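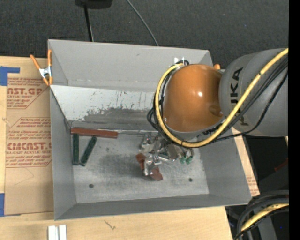
Mattes Grube reckons three blocks isn't a toy, it's what's left over after you've made a toy. Mattes, I love you, but I'm about to spend a whole thread proving you wrong!

So. Blocks. One long reddish-brown bar, two dark green ones, and a big grey bin with sloping walls. I have been thinking about bars in bins all weekend and I regret nothing.

First thing I adore: the colours. Dark green next to that brick-ish red-brown is such a good pairing. It's old garden shed, it's school jumper, it's the good biscuit tin at my nan's place. The greens are a bit mottled too, and I'll take mottled over shiny any day.

Second thing: they've ended up in the back left corner, all three of them. Anyone who's packed up a playroom knows the corner. Everything small ends up in the corner! You reach in for one and your knuckles find the wall first.

Gisela Stüber asked what you can even build with three bars. Gisela! A gate. A goalpost. A very serious letter H. A capital A if you lean the greens together and you're brave with the crosspiece.

My favourite is the lintel – two uprights, one long piece across the top. My kids did that over and over when they were small, then drove every car they owned through it. Two hours of quiet, easily. I drank an entire hot tea.

The bin deserves its own post. Look at the scuffs! That dark worn patch low on the back panel, the black scratches, the smudgy floor. I'm very fond of a container that's been used properly. A spotless bin makes me nervous.

Walls that flare out are great for storage, by the way. We had a straight-sided tub for years and you basically had to climb in headfirst. With a wide mouth you get your whole arm in and you can see what you're after.

Yufang Cai asks how many blocks we've got at the Stellstead toy library. I did the stocktake in November last year and it came to 2,422, which sounds heaps until you find out 400 of them are the same little cube. Long bars are the ones everybody fights over. We've got 49.

Forty-nine! For the whole of Clostdale! I'm working on it.

Tip for anyone sorting at home – sort by length before colour. I know colour is prettier. But a kid hunting for "a long one" will tip out the lot to find it, and then you're on your knees under the couch again with a torch.

Okay, Joscha Wegener has just replied with "the letter H is a cop-out" and a drawing of a bridge that would need at least five pieces. Show me a three-piece bridge, Joscha, and I'll build it on the front desk Tuesday.

Also if anyone has long bars in the back of a cupboard, green or otherwise, chips and dings completely fine, my messages are open. I'll come and get them!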